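Niler项目进展报告
提交单位：Losow操作技术实验室
报送：Steinarsdóttir基金项目管理处
执笔：Shahram Vahidi
审核：Ragnheiður Þórarinsdóttir
报告日期：2023年11月26日

一、本期范围

本报告覆盖资助协议第二阶段。协议要求回答的问题是：现有的商用机械臂配合多指夹爪，在不改造环境或只作少量改造的条件下，能否承担家庭和小型车间里的日常杂务。第一阶段完成了任务清单和评价口径，第二阶段进入实测。硬件选型、采购和安全验收已在上一份报告中说明，此处不再重复。

任务清单共列14项杂务，一部分来自家庭（餐具归位、台面清理、衣物分拣、抽屉取物等），一部分来自合作车间Skalska（料箱取件、零件分格、托盘补料、余料回收等）。清单在本期没有增减，只对两项的表述作了修订，修订内容见第六节。

二、结论摘要

14项任务中，4项达到协议附录规定的“可无人值守”标准，均属车间类，对象为刚性件，容器位置固定。家庭类任务没有一项达标。其中餐具归位和台面清理可以在有人旁站的条件下完成，但干预频度高于协议上限。衣物分拣和抽屉取物目前不具备演示以外的使用价值。

料箱取件是本期投入工时最多的一项，也是判断其余任务难度的参照。该项在件与件彼此分开时达标，在件与件交叠或紧贴箱壁时不达标。按协议口径，一项任务须在全部摆放条件下过线，因此料箱取件没有计入上述4项。

我们对协议核心问题的阶段性回答如下：在对象刚性、容器固定、允许重试、节拍要求宽松的情况下，机器已经可以接手一部分车间杂务。家庭杂务仍然做不到，主要障碍在接触阶段，识别和路径规划的影响较小。

三、料箱取件实测

3.1 任务定义

对象为细长条块，有绿色和红色两种，几何尺寸相同。容器为灰色金属箱，中间有隔板，分前后两格。条块起始时散放在前格，要求逐件取出，放入后格，放置姿态不作要求。一次尝试从机械臂离开待机位开始计，到夹爪松开或控制程序判定放弃为止。

选择细长条块有两点考虑。Skalska车间的余料和垫条多为此类长宽比，试验结果可以直接对照。其次，细长件落入箱内后的姿态变化多，能够覆盖贴壁、贴角、交叉搭接等情况，比方块和圆柱件更接近实际散料。

3.2 摆放条件

本期共执行900次尝试，分为三种摆放条件，每种300次。

条件甲：条块互不接触，与箱壁保留夹指插入所需的间隙。
条件乙：条块互不搭接，允许贴壁或落入角部。
条件丙：条块随意倾倒入箱，允许搭接、平行紧靠和贴壁同时出现。

条件甲和条件乙由操作员依照摆放图布置，条件丙不作人工调整。每次取空后重新布置。若条块在尝试中被推移，后续尝试以推移后的状态为起点，不恢复原位。这一规定会使条件甲逐步向条件乙退化，统计时按每次尝试开始前的实际状态重新归类，各条件次数以重新归类后的结果为准，不足部分补做。

3.3 结果

条件甲达到协议门槛，失败集中在放置阶段，表现为条块在越过隔板时与隔板上沿刮碰，姿态改变后仍能落入后格，少数落回前格。落回前格者记为失败，由程序自动重试，不需要人工干预。

条件乙低于门槛。条块长边与侧壁接近平行且间隙小于夹指厚度时，夹爪无法从两侧包夹。现用策略是先以单指将条块一端拨离箱壁，再作常规抓取。拨动动作在箱底中部效果稳定，在角部效果差，条块容易沿前壁滑动，拨动后仍然贴壁。控制程序允许连续拨动，超过上限即放弃。放弃的尝试占该条件失败的多数。

条件丙明显低于门槛。两件交叉时，若先抓下方一件，上方一件被带起并滑落，落点难以预测，偶有搭到隔板上沿的情况。若先抓上方一件，成功率接近条件乙，因此抓取顺序的判断直接决定结果。感知模块对同色件交叉的上下关系误判较多，对异色件交叉误判较少。两件平行紧靠时，夹爪常将两件一并夹起，程序依据开度判断出多件后松开重试，节拍损失较大。

分条件的成功次数、干预次数和单件耗时见附表A。附表A随本报告另行提交，格式与上一阶段一致。

3.4 失败归因

对全部失败尝试作了逐条回看，由两人独立归类，意见不一致的由审核人裁定。归类结果按频度从高到低排列：

接触后滑移。夹指与条块端部接触，闭合过程中条块绕接触点转动，夹持位置偏离重心，提起后下垂或脱落。
贴壁无法包夹。见条件乙。
上下关系误判。见条件丙。
箱底反光引起的深度缺失。金属箱底有划痕和斑驳反光，深度图在局部出现空洞，条块边缘估计向内或向外偏移。
机械臂本体与箱壁接近，触发速度限制。

第一类占比最高，和第一阶段的预计不同。第一阶段的风险清单把反光列为首要风险，为此预留了偏振滤光和漫射照明的预算。实测表明，多帧融合之后深度空洞对抓取点的影响有限，相应预算建议调整，见第七节。

3.5 已作改动

夹指末端换用摩擦系数较高的指套，左右成对安装。更换后接触后滑移减少，贴壁情形没有改善，原因在于指套增加了末端厚度。目前在试一种单侧加厚的方案，加厚面朝向箱内，贴壁一侧保持原厚度。

闭合速度改为两段：接触前保持原速，检测到单侧接触后降速，由手腕作小幅横移补偿，待对侧接触后再加力。该改动对条件甲没有可见影响，对条件丙有改善，代价是单件耗时上升。

九月对标定流程作了一次调整。原流程在更换指套后需要重新做完整手眼标定，现改为只校核指尖点，偏差超限时再做完整标定。停机时间因此缩短，未见精度损失。

四、其余车间类任务

零件分格达标。对象为冲压小件，由振动盘送出后逐件呈现，实际上避开了堆叠问题。该项达标在很大程度上依赖前端送料，报告使用者在引用时应当连同送料条件一并引用。

托盘补料达标。托盘有定位销，补料位置重复性好，夹爪只需一种抓取姿态。失败集中在空托盘未推到位，已在托盘架上加装到位检测。

余料回收达标。对象多为木质和金属短料，目标容器开口大，放置精度要求低。协议允许的误投比例较宽，实测有余量。

工具归位达标，限于清单规定的扳手和套筒。工具挂板的轮廓经过标识，机械臂按轮廓匹配归位。把手沾油时夹持力需要上调，现由操作员在班前选择参数，自动判断尚未实现。

工作台清扫未达标。刷子与台面的接触力控制基本可用，碎屑在台面夹具周围堆积，刷子进不去。合作车间的操作工完成同一任务时会先挪开夹具，我们的系统没有这一步。是否把挪动夹具纳入任务，属于任务定义问题，本期未作决定。

五、家庭类任务

家庭类任务在Losow的样板间进行，台面高度、柜门和抽屉采用常见民用规格，未作加固。

餐具归位：盘和碗的识别没有困难，叠放是主要失败环节。盘沿与已有盘沿错位后，系统有时继续下压，触发力限停机，需要人工复位。玻璃杯单独统计，透明件的深度估计仍不可靠，抓取点主要依靠杯口轮廓推断。

台面清理：要求把台面物品按类别放回指定位置，再擦拭。物品移动部分在有人旁站时可以完成。擦拭部分对平整区域有效，水槽边缘和炉具四周漏擦较多。评价人员对“擦净”的判断差异较大，见第六节。

衣物分拣：按颜色分拣尚可，按类别分拣差。从堆中提起一件时常带起相邻的一件，单件分离没有可靠办法。这与料箱取件条件丙的困难有相似之处，但柔性件没有稳定的几何模型，条件丙的改动不能直接移用。

抽屉取物：开抽屉成功率受拉手形式影响大。条形拉手可用，凹槽式拉手对现有指尖过窄。抽屉拉开后，内壁与机械臂末端之间余量小，情况与料箱贴壁相同，而且抽屉会移动，拨动策略的反作用力会把抽屉推回。

家庭类其余各项的测试记录见附表B。总体上，家庭类任务单项动作的可用程度好于任务整体，步骤之间的错误会累积，系统缺少发现前一步没有做好的手段。例如盘子放偏后，后续动作仍然按放正处理。增加中间检查可以减少累积，但会把本已偏长的总耗时再延长。样板间试用人员的反馈也集中在耗时上，对个别失败的容忍度反而较高。

六、评价口径修订

“台面擦净”原以评价人员目测为准，现改为在规定位置涂布示踪物，擦拭后拍照比对残留面积。旧口径下的数据保留，不与新数据合并。

“余料回收”原文要求所有余料进入目标容器，未说明落在容器边沿的如何处理。现规定落在边沿且在观察时段内未滑落的计为失败。按新规定重新统计后，该项仍达标。

干预次数的记法也作了澄清。操作员触碰急停、手动移动物品、在界面上指定抓取点，各记一次干预。只确认提示框的不记干预，另列一栏。上一阶段报告把确认提示框计入干预，因此两期的干预次数不能直接比较。附表A中已给出按新记法重算的上一阶段数值。

七、经费与进度

人员支出与计划一致。设备支出低于计划，差额来自照明改造推迟。按3.4节的归因结果，我们申请把照明改造预算的一部分转用于夹指试制和触觉传感，转用申请表已单独提交，尚待批复。在批复之前，夹指试制使用现有耗材经费，规模维持在最低限度。

进度方面，料箱取件、零件分格、托盘补料、余料回收按期完成实测。家庭类任务较计划滞后，原因是样板间的柜体到货晚，装好后又更换过一次抽屉导轨。滞后部分已安排在下一阶段前段补做，不影响最终交付时间。

数据管理按协议执行。每次尝试保存图像、关节状态、夹爪开度和力数据，失败样本附归因标签。Skalska车间采集的数据在出厂前去除了可辨认的工单信息。

八、风险

夹指试制若不能同时满足薄端部和高摩擦两项要求，料箱取件在条件乙和条件丙下难以过线。备选方案是增加倾斜机构，使条块滑向箱体中部。该方案属于改造环境，须由基金方确认是否仍符合协议中“少量改造”的表述。

同色件上下关系误判依靠增加视角可以减轻。增加固定相机会占用工作台周边空间，腕部相机则在抓取末段被夹指遮挡。两种办法都在评估，暂无倾向。

家庭类任务的结论可能受样板间条件影响。样板间照明均匀，物品种类受清单限制，真实家庭的情况会更差。我们不建议基金方把本期家庭类数据用于对外说明。

九、下一阶段安排

完成单侧加厚夹指的试制，以与本期相同的摆放条件重测料箱取件，重点看条件乙。
将中间检查加入餐具归位流程，记录检查本身的误报和漏报。
补做家庭类滞后项目。
与Skalska车间商定工作台清扫的任务边界，形成书面定义后再恢复测试。
整理失败样本的归因标签，提交基金方数据库。

十、需要基金方答复的事项

照明预算转用申请是否批准。
倾斜机构是否算作“少量改造”。
料箱取件能否分条件认定。若可以，条件甲单独计为达标，最终报告的汇总表需要相应增加一栏；若不可以，维持现有口径。

以上事项由Ragnheiður Þórarinsdóttir负责对接，技术细节可直接联系Shahram Vahidi。

附图
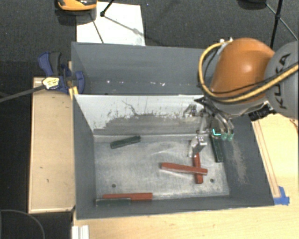
图1 料箱取件工位：前格内的绿色、红色条块与KUKA机械臂及多指夹爪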